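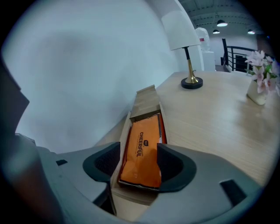 Gallery: Hand-Held Gripper Grip Fault, Stestville Site

Carton handling at the Stestville tabletop station. The open box is held by its edges between the two finger pads, just above the wood. The orange package inside carries the word CHEERFUL.

Introduction

This page accompanies the findings on the grip fault reported in February on the Ziveo hand-held gripper. The fault concerned the finger pads, which could open without a command while a load was being held. No injuries were reported. The page is intended for operators, site supervisors and maintenance staff at Stestville and Gredura who did not attend the briefing sessions.

The technical review was led by Edit Dudás, head of equipment safety at Kun. Questions about the content of this page should be sent to her office through the usual site contact.

What was reported

During a regular shift at Stestville, an operator lifted a carton from a table and began to turn toward the packing shelf. The pads released partway through the turn and the carton fell to the floor. The operator had not touched the release. The tool was set aside, tagged and sent to the Kun workshop the same afternoon. A second tool of the same type was checked the next morning and showed the same behavior on its fourth lift.

All Ziveo grippers at both sites were then withdrawn from use until the cause was known.

What the review found

The workshop ran 1000 test lifts with the two returned tools, using cartons of the kind handled at Stestville. Of these, 898 were completed normally. The remaining lifts ended in some degree of slip, and most of those took place when a carton was held by its edges and tilted.

The cause was traced to the position sensor behind the left finger pad. Its connector had been seated at an angle during assembly, and side pressure on the pad could break contact for a moment. The control software read the lost signal as a completed release and opened the pads. A full grip across the body of a carton puts little side pressure on the pad — this explains why the fault went unnoticed during acceptance tests, where only full grips were used.

The review also noted that two earlier drops had been entered in the Gredura shift log as operator error. Both entries have been corrected.

Corrective measures

The connector has been replaced with a locking type on every tool in service. The software now holds the last known pad position when the sensor signal is lost, and sounds a tone until the operator confirms or cancels the grip. Acceptance testing has been extended to include 60 edge grips per tool, half of them with the load tilted.

After the changes, one of the two original tools completed 478 further lifts without a release fault. The second tool was kept in its original state as a reference and will not return to service.

Instructions for operators

Before each shift, close the pads on the test block and press the left pad gently from the side. The pads must stay closed. If they move, tag the tool and take it out of use.

Carry open cartons low over the table and set them down before changing your grip. Keep your free hand out from under the load at all times.

If the warning tone sounds, lower the load to the nearest flat surface, then confirm or cancel. Do not confirm a grip while walking.

Report every drop, including drops of light or undamaged goods. The report form has a new field for the type of grip used — please complete it even when the cause seems clear.

Page last revised October 3, 2026. Printed copies of the earlier notice should be removed from station boards at both sites.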